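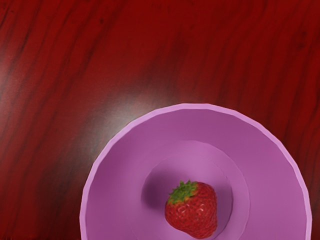
Hello! I'm Afaf Moussa and I'm looking for people to come and drive our simulated robot arm at Cudex. You sit at a screen with a hand controller, steer the arm by remote control, and get a strawberry into a bowl. Then you do it again, with the fruit starting somewhere else, and the robot learns from your goes.

You don't need any experience, and if you've never touched a game pad that's fine — I quite like having beginners, they try things I'd never think of. You do need to be over 18 and happy to sit for a while.

A session lasts 60 minutes with a break in the middle, and I'll give you a practice run first. We pay £37 per session and you can book up to 5. Dropped the strawberry? Carry on, pick it up if you can, and we'll keep the recording anyway.

I've got 50 places, and sessions run until the end of August. To put your name down, ring the Cudex front desk and ask for me or Gerardo Sison, and tell us if you're left-handed so we can set up the controller for you.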